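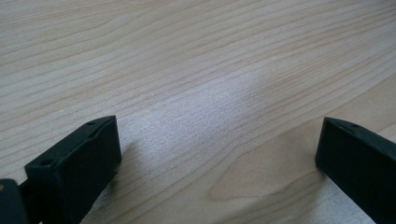

# Chapter 8: Working Rules for Hand-Held and Arm-Mounted Grippers

When you finish this chapter you should be able to:

- carry out a start-of-session check on a two-finger gripper and record the result
- tell a stop condition from a pause condition
- set up a work surface that meets the clear-table rule
- write a deviation note that another person can use
- say which rules apply to hand-held tools, which apply to powered arms, and which apply to both

## 8.1 A case to start with

A small lab at Trusby was asked to record demonstrations of table tasks: picking up cups, stacking trays, closing lids. Three people shared two hand-held grippers over the month of April. By the end of the month they had 1,116 recordings. When Jiahui Fan went through them, she set aside 276 as unusable.

Very few of these had failed because the operator dropped something. Most had failed for reasons that were already there when the recording began. On one gripper the left fingertip had worked loose and sat slightly twisted. On several mornings the operator had started with the fingers half closed, although the task sheet called for fully open. A long run of recordings had been made on a table next to a window, and glare off the tabletop hid the edges of thin objects for part of the day.

The lab had a rule sheet. It was two pages long and covered battery charging, storage, and who to call if a part broke. It said nothing about the state of the tool or the table at the start of a session. Tumaini Rotich, who ran the lab, rewrote the sheet over the next two weeks, and the version he ended up with is the basis for the 13 rules in Table 8.1 at the end of this chapter.

Keep this case in mind as you read. We will come back to it in Section 8.6, where you will be asked to decide which of the rules would have caught each fault and how early.

## 8.2 Rules, standards, and good practice

People use these three words loosely. In this book they have separate meanings.

A **standard** is a published document, agreed on by a body outside your workplace. It may be required by law or by a contract, or you may follow it by choice. Standards tend to be general. A standard for powered arms will tell you that contact forces have to be assessed. It will not tell you how to place a tray on your bench.

A **rule** is set by your own workplace. It is specific, it can be checked, and someone has the authority to enforce it. "Start every recording with the fingers fully open" is a rule. A supervisor can look at any recording and say whether it was followed.

**Good practice** is what experienced people do when no rule covers the matter. "Move at a steady speed" is good practice. Two people may disagree on what counts as steady, so it is hard to enforce. It is still worth teaching.

Trouble starts when one of these is taken for another. If good practice is written up as a rule, operators will learn that some rules can't be checked, and they will begin to treat the rest the same way. If a rule is passed on only by word of mouth, new staff will take it as a suggestion. When you write a rule sheet, read each line and ask how you would show that it had been broken. If you can't answer, move the line to a separate page headed "Advice."

## 8.3 The start position

Most two-finger grippers have one position from which all work should begin. For the tools covered in this chapter, that position is as follows:

1. The fingers are fully open.
2. The fingertips are above the work surface and not pressing on it.
3. There is nothing between the fingers.
4. The tool is still.

The operator holds this position before starting the task. How long to hold it is a local decision. The Trusby sheet asks for a slow count of three. The hold gives the person reviewing the recording a clear starting point, and it gives the operator a moment to look at the tool.

Item 2 is the one most often missed. Operators get tired and rest the tips on the table between tasks. Resting is allowed during a pause. It is not allowed at the start of a recording, when pressure on the tips can bend the fingers a little and change the measured opening.

On a powered arm the start position has to be reached under program control, and the operator must be outside the marked area before it is. On a hand-held tool there is no marked area. Everything else in the list is the same for both.

## 8.4 The clear-table rule

The work surface must hold only the items named on the task sheet. If the sheet names no items, the surface must be bare. Pens, phones, cups, tape, and spare screws count as items.

Before the first task of a session:

- Wipe the surface and let it dry.
- Look across it from a low angle, close to the height of the tool. Crumbs and clear tape are easy to miss from standing height.
- Check for glare from the working position. A patch that lets you see the pattern of the surface through it is acceptable for most tasks. If the pattern is gone completely, move the lamp, lower the blind, or turn the table.
- Make one recording of the bare surface with the fingers in the start position. File it with the session.

The last step is called a **blank**. It takes very little time and it is the most useful record you can have when something goes wrong later. If a fault shows up in the blank, it was there before the work began. If the blank is good and the tenth recording is not, you know where to look.

Surfaces with a strong pattern, such as wood with bold grain, are permitted. Note the surface on the session sheet, and do not change tables partway through a session – if you have to move, close the session and open a new one with its own blank.

## 8.5 Checking the fingers

Do the check with the tool switched off, or with the arm locked out.

| Check | Acceptable | Action if not |
|---|---|---|
| Fingertips | Same height, faces parallel when closed | Stop |
| Fasteners | All present, none turning by hand | Stop |
| Finger faces | Clean, no chips on the inner face | Clean, or replace the finger |
| Opening and closing | Smooth through full travel | Stop |
| Markings | Tool number readable | Relabel before the session ends |

"Stop" means that the tool is taken out of use and tagged. It goes back into use only when a person named on the rule sheet has signed for it. "Pause" is different. During a pause the operator may correct the problem and carry on, as with a dirty finger face or an item left on the table. Write down a pause only if it lasts longer than the limit on your sheet.

Some finger designs have holes that are left open on purpose, and new staff often report them as missing screws. Keep a drawing of each finger at the bench, with the open holes marked.

> **From the workplace**
>
> Dehua Xiong trains operators at Hindutow, a packing firm that uses both hand-held grippers and powered arms. "I used to hand people the list and watch them tick it," he says. "Now I loosen one fastener before they come in. If they find it, we go on to the next part. If they don't, we do the check again together, and I show them how to put a finger and thumb on each screw. I'd rather have the tool come back to me ten times for nothing."

## 8.6 Deviation notes

Sooner or later an operator will have a good reason to depart from a rule. The note made at that point needs four things: the rule number, what was done in its place, the recordings or parts affected, and a name.

Compare these two notes from the same shift on a Thursday.

*Note A:* "Table problem, worked around it. OK now."

*Note B:* "Rule 6. Blind stuck open, glare over center of table. Turned table a quarter turn and made a new blank. Affects everything after the second blank. R. Altıntaş."

A reviewer can act on Note B without finding the writer. Note A will cost somebody a phone call, and by then the writer may not remember.

### Before you go on

Go back to the Trusby case in Section 8.1. For each of the three faults described, write down:

1. the check or rule in this chapter that covers it
2. the earliest point in a session at which it could have been found
3. whether it calls for a stop or a pause

Then draft a deviation note for the glare fault, as if you had been the operator on the first morning it appeared. Keep your draft. You will revise it after Section 8.9, when the rules on review and sign-off have been introduced.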